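Home Issues Authors Search

October
By Valbona Stan and Zulkifli Pelupessy, Gustmont Institute

4. Observers at the edge of a dispute

4.1 Setting and material

The second case concerns the grazing land between the villages of Gondance and Drilimero. The two villages share one road and one spring, and for a long time they also shared the upper pasture without any written agreement. When the district office drew a boundary through the pasture, the line left the spring on the Drilimero side. After this, the shepherds of Gondance had to pass a gate to bring their animals to water. Most of the incidents in our material happened at this gate or on the short path leading to it.

The observer team consisted of six persons, who lived in a rented house in Gondance and had a mandate to be present, to write down what they saw, and to report to both village councils. They had no mandate to negotiate. We worked with 65 daily reports written by this team and with 21 interviews, of which the larger part was held with residents. The interviews were made by Anahera Hapeta and Saodah Kwok, mostly in people's homes and in the evening, when the animals were already inside. The reports were short, often less than one page, and their quality was not even. Some of them mention only the weather and the number of persons who passed.

4.2 Where the observers stood

In the first weeks the team walked together with the shepherds and stood next to them at the gate. The intention was protection, but the interviews in Drilimero show another reading. Several people there told us that the observers "came with them," and one older man used the same word for the observers that he used for hired guards. The council of Drilimero did not make a formal complaint, but it stopped to answer the weekly reports. Troels Stougaard, who coordinated the team at that time, then proposed that the observers should arrive before the shepherds and stay away from both groups, at places known in advance to the two councils.

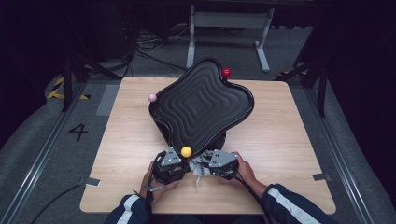
The new arrangement had three fixed places around the gate: one by the wall on the Gondance side, one at the bend of the path, and one below the spring. An observer at any of these places could be seen from both villages, and this was considered more important than hearing what was said. In Figure 3 the pink, the red and the yellow ball rest on the rim of the tray, each on a different part of it, while the flat area lies in the center; the center corresponds to the gate, and the ridges between to the ground which we call the approach. The comparison is simple and we do not want to push it far. Its use for us is that distance from the center and distance from each other are two separate matters, and the early reports mixed them. The team had tried to keep away from the gate by standing together on the path, and in this way it looked like a third party to the dispute.

4.3 Changes in the reports

After the change, the language of the reports became different. Before it, the most usual verb was "accompany," and the actors were named by village. Later the reports describe single persons more often, and the times are more exact. A typical entry says that two men spoke at the gate at 6:40 a.m., that one raised his voice, and that the flock passed. We cannot say if there were fewer quarrels. The observers stood farther away and probably missed some of them, and the dry season ended in the same period, so the spring was visited less.

What we can say with more certainty concerns the contact with the councils. Drilimero began to answer the reports again, first only with corrections. One of these corrections was about the name of the stream, which the team wrote as Oei and which the people in Drilimero use only for its lower part. It was a small point, but it was also the first time that both councils commented on the same text — and the team accepted the correction in the next report.

The interviews in Gondance are less positive. Some shepherds felt that they were left alone at the moment when they most needed company. A woman of 64, who took the animals up by herself on most mornings, said that she preferred when somebody walked beside her, "even if he doesn't speak." Her opinion was shared by others who went up alone, and less by those who went in groups. The team later offered to walk with single shepherds up to the wall, and to stop there. We return to this compromise in Section 5, where it is compared with the practice at the river crossing.

Contact the editors | Copyright Gustmont Institute | Back to top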